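Kit Torum, trois semaines d'utilisation. Je fais un fil parce qu'on m'a posé les mêmes questions plusieurs fois depuis décembre : est-ce que ça se monte facilement, est-ce que la caméra de poignet sert à quelque chose, est-ce que l'abonnement vaut son prix. Je l'ai en prêt par Vikamska, qui le distribue. Je rends le matériel à la fin et je ne touche rien.

1/
Ce qu'il y a dans la boîte : une pince à deux doigts, une petite caméra qui se fixe au poignet, le câble, un jeu d'entretoises et une clé pour activer le logiciel. Pas de bras, il faut déjà en avoir un. Le service à distance est vendu à part, j'y reviens plus bas.

2/
Montage. Comptez une matinée si votre bras est dans la liste des modèles reconnus. La pince se visse sans difficulté. Le passage du câble est moins bien pensé : il sort du mauvais côté et il frotte dès que le poignet tourne beaucoup. J'ai fini par le tenir avec deux colliers. La notice montre un clip qui n'était pas dans mon carton. Vikamska me l'a envoyé ensuite, il tient bien.

3/
La notice existe en anglais et en français. La version française a été relue par quelqu'un, ça se sent, sauf au chapitre sur l'étalonnage où deux étapes sont inversées. Si la caméra refuse de se calibrer, faites l'étape de la mire avant celle de l'ouverture des doigts. J'ai perdu du temps là-dessus.

4/
Ma tâche de test : sortir un outil d'un petit bac en plastique blanc et le poser sur la table. C'est un geste courant chez nous, à l'atelier de Grescombe, et assez pénible pour une pince. Le bac a des parois nervurées, un rebord arrondi, et l'outil se met rarement là où on voudrait. Le tournevis est couché en diagonale, un manche noir à collerette jaune au bout d'une tige longue et fine.
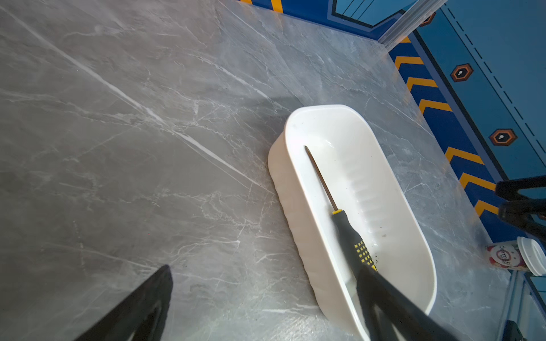
5/
Premier point positif : le champ de la caméra. Les deux doigts restent dans l'image pendant l'approche et le bac tient en entier. Sur l'ancien montage, je perdais l'objet au moment où j'en avais le plus besoin. Avec le Torum, l'opérateur voit la prise se préparer. Le doigt de droite masque quand même une partie du manche quand on arrive de ce côté, il faut s'y habituer ou changer d'angle.

6/
L'image elle-même. Les couleurs sont correctes, le jaune du manche ressort bien. J'avais des doutes à cause du plateau, qui est un motif marbre gris avec des veines blanches dans tous les sens. Je pensais que la détection de bord allait s'y perdre. Elle s'y perd parfois, surtout sur la grosse veine claire en haut à gauche, qu'elle a prise pour une arête de bac à plusieurs reprises. Après réglage du seuil, ça s'est calmé.

7/
Les reflets, par contre. Le plastique du bac est un peu brillant et notre éclairage vient du dessus. L'exposition automatique réagit trop vite, l'image s'éclaircit puis s'assombrit quand la pince descend. On peut la bloquer, mais l'option est cachée dans un sous-menu du mode avancé. Bloquez-la dès le premier jour.

8/
Les chiffres, puisqu'on va me les demander. 100 essais sur la même tâche, même bac, même tournevis, position de départ changée à la main entre deux essais. 10 échecs. Je compte comme échec tout ce qui oblige quelqu'un à intervenir : outil lâché, bac déplacé, arrêt de sécurité. Je n'ai rien écarté de la liste.

9/
D'où viennent les échecs : surtout du rebord. Quand le tournevis est trop près de l'extrémité arrondie, un doigt vient s'appuyer sur le bac au lieu de passer à l'intérieur, et le bac glisse. La pince n'a pas de capteur d'effort assez fin pour s'en rendre compte. Aurora Arruda a essayé avec un tapis antidérapant sous le bac : le bac ne bouge plus, mais c'est la pince qui force. Je préfère le bac qui glisse.

10/
Les doigts sont noirs et effilés. Bonne forme pour entrer dans un bac étroit. Ils se changent avec une seule vis. Après trois semaines, je vois un peu d'usure sur la face interne du doigt droit, rien sur l'autre. Je ne sais pas encore si c'est le doigt ou ma façon de programmer l'approche.

11/
Passons au service. Il s'appelle Lloyd et coûte 110 euros par mois et par poste. Pour ce prix, on peut appeler un opérateur qui prend la main à distance quand le programme bloque, et on récupère les enregistrements de la caméra. L'opérateur voit ce que voit le poignet. Il n'a pas de vue d'ensemble si vous n'ajoutez pas une deuxième caméra, à vos frais.

12/
J'ai eu surtout affaire à Gil-soo Wi et une fois à Svitlana Melnychuk. Les deux sont bons. Ils demandent avant de bouger, ils annoncent la vitesse, ils rendent la main proprement. Le délai de prise en charge est court le matin et nettement plus long après 16 h. Le contrat ne garantit aucun délai, lisez la page des conditions.

13/
Cas où le service m'a servi : deux bras sur la même table. Mon programme gère mal la zone partagée et il s'arrête dès que l'autre bras approche du bac. Un opérateur qui regarde l'image décide plus vite que mes règles. Il faut quand même que le second bras entre dans le champ, et avec cette caméra il n'y entre que par le bord.
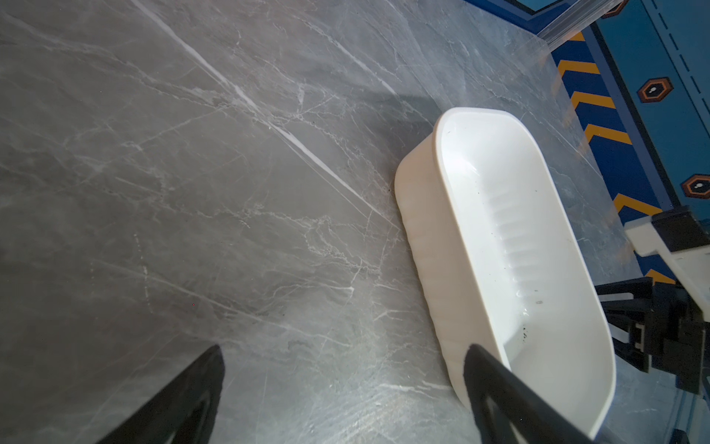
Vue du poignet, bac sans outil, pince du second bras à droite.

14/
Sur ce genre de vue, on devine les limites. On a la pince de l'autre bras et un morceau de son carter, et c'est tout. Pour savoir où est le reste du bras, il faut une autre source. J'ai demandé à Vikamska si Lloyd pouvait afficher la position des articulations à côté de l'image. Réponse de Tamara Dmytriv, au support : c'est prévu, pas de date.

15/
Autre détail utile, la netteté de près. On distingue les petites saletés sombres au fond du bac. Pour du tri, ça peut compter. Pour moi, ça veut surtout dire que le détecteur les signale comme objets si on laisse la taille minimale par défaut. Montez cette valeur, ou passez un coup d'aspirateur.

16/
Les enregistrements. On les télécharge par lot, dans un format ouvert, avec les angles du bras et l'ouverture de la pince. L'horodatage est propre. Il manque une façon simple de marquer un essai comme raté pendant qu'il se déroule. On doit le faire après, en revoyant les séquences, et c'est long. Cameron Grimshaw a écrit un petit script qui ajoute la marque au clavier. Je lui demande s'il veut bien le partager.

17/
Ce qui m'agace : le logiciel exige une connexion au démarrage, même sans abonnement Lloyd. Chez nous le réseau tombe de temps en temps. Une fois lancé, ça tient. Mais si vous redémarrez au mauvais moment, vous attendez. Signalé au support, ils connaissent le problème.

18/
Ce qui me plaît : le bouton d'arrêt logiciel répond tout de suite, la reprise se fait là où on s'était arrêté, et on peut rejouer une approche au ralenti sans reprogrammer. Pour former quelqu'un, ce ralenti est très pratique. Aurora n'avait jamais touché à ce bras et elle réglait ses propres points de passage dès le deuxième jour.

19/
Est-ce que je l'achète ? Le kit, oui, pour un poste. La pince et la caméra font ce que je leur demande et le montage est propre une fois le câble réglé. Lloyd, pas tout de suite. À 110 euros par mois pour quelques appels, je préfère corriger mes règles de zone partagée. Si vous avez plusieurs postes sans personne à côté, le calcul change.

20/
Réponse à une question reçue en privé : non, je n'ai pas essayé avec des pièces souples, sachets ou tissus. Je n'ai que des outils rigides à déplacer. Le fabricant vend des doigts plus larges pour ça, je ne les ai pas eus en main.

21/
Autre question : la compatibilité avec un bras plus ancien. Le nôtre est récent. La liste est sur le site de Vikamska. Si votre modèle n'y est pas, écrivez au support avant de commander, l'adaptateur mécanique existe parfois sans le pilote logiciel qui va avec.

22/
Il me reste la répétition des essais avec un bac plus profond - je l'attends encore. J'ajouterai les résultats à la suite de ce fil, avec mes réglages d'exposition et de taille minimale pour ceux qui veulent les reprendre.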